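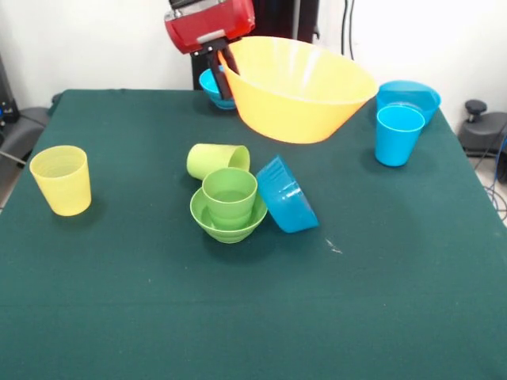

Yellow bowl, three blue ones and some cups

Re: [skidura-users] Niven tablet, worth it over the old one?

Hi Santosh, all,

Quick one before work, sorry for typos. Answering inline as best I can, had the Niven since May so I've lived with it a bit.

Santosh Saxena wrote:
> Has anyone on the list moved from the old Skidura 8 inch to the Niven? Mine
> is getting slow and the charging socket is loose. I mostly read PDFs, do a
> bit of mail, and the kids watch things on it in the car. Shop has the Niven
> with the Kavent keyboard case thrown in but I can't find out if the
> keyboard works with anything else, or if the thing still takes a memory
> card. Also is the battery any better? Last one was hopeless by teatime.
> Any views on the screen welcome too.

Memory card: yes, still takes one. Slot is under the little flap at the top, same side as the power button, and the flap is stiff. Use a fingernail, not a knife, ask me how I know. It would not read my old card until I'd formatted it in the tablet, so copy everything off first. Big cards seem fine.

Battery. Better. Not miles better. Reading with wifi off I get 2 days, easy. Video is another story, full brightness and it's flat before we get to my mum's and back. Standby used to be dreadful but the second update sorted that, went from losing 20 per cent overnight to hardly anything. If the shop one is old stock do the update before you judge it. It wants to be over half charged or it refuses, and the message it gives you just says "error 36" with no hint that it's the battery. Took me a whole evening to work that out.

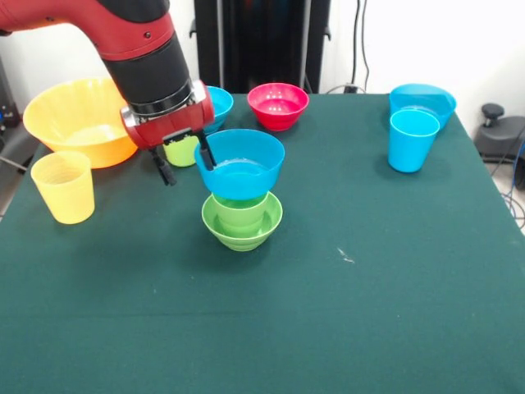
Keyboard case, the Kavent one. Mixed. It's plain Bluetooth so yes it works with other things, I've had it paired to my phone and to the old Skidura. Keys are small but you get used to them. Pound sign is in the wrong place until you set the layout to UK, and it forgets that every time you pair it with something else. The hinge is my real worry, mine already droops when it's on my lap. On a desk it's ok. If they're really throwing it in, take it, I wouldn't pay 52 quid for one though.

PDFs: scrolling is much quicker, the built in reader is rubbish, get Erport instead. Free one is enough. It remembers your page and it'll crop the margins, makes a big difference on a small screen. Only thing is it does'nt see the card folder by default, you have to go Settings > Storage > Add and point it there yourself. Do that again after an update as well.
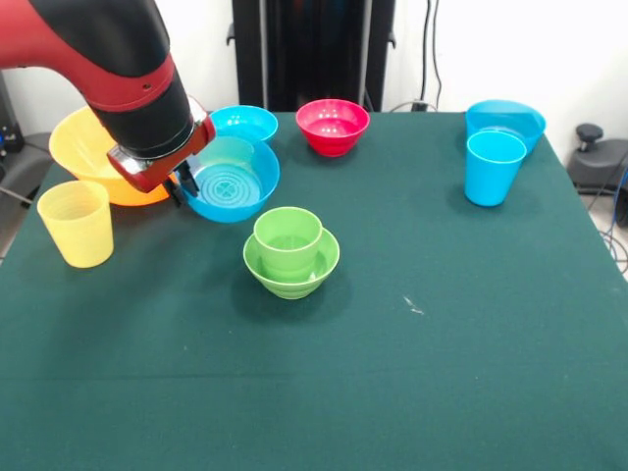
Screen I'm less sure about. Sharp enough for text, and outdoors you can just about see it if you tilt it. Colours are the weak bit. Out of the box it's set to something called Vivid, which turns everything to sweets, and the other mode goes the opposite way and washes the lot out. Reds and bright blues survive. It's the soft changes it loses, so with something like that big bowl at the back there, pale yellow at the rim and going orange lower down, mine just gives me one flat yellow. Turning Vivid off and then pushing the warmth slider up two notches helped. Kids won't care.

Charging socket, forgot that. It's the newer type, so your old lead won't fit, and there's no lead in the box with the keyboard bundle for some reason. Check that in the shop. Feels solid so far, no wobble.

So yes I'd go for it if the price is decent, but if it's only the socket that's gone on yours then a repair might do you another year. Somebody on here had one done a while back, was in the archive under "loose port" I think. Slowness might just be a full card or too much stuff running, try a reset before you spend money.

Has anyone got the Niven to stop rotating when you lie on your side, btw? The lock in the pull down menu doesn't stick for me after a restart.

Must run, bus

Geoff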